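What changed for the packers

The Dierckx packing room in Vultville took on a robotic hand in August. We visited to ask the staff how their work had changed. Before, each person lifted up to 2000 parts a shift. Now they set out the blocks, watch the grip and step in when a part sits badly. Sore wrists are less common, but two packers said the day feels longer - there is less talk across the table. 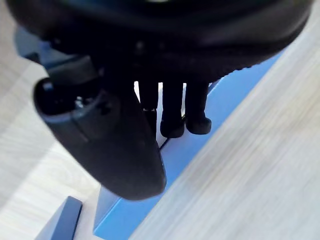 Vira Fedoruk
Student, report author

The fingers come down over a long blue block on the tabletop. Staff asked for more training on grip settings, and 10 of them have signed up.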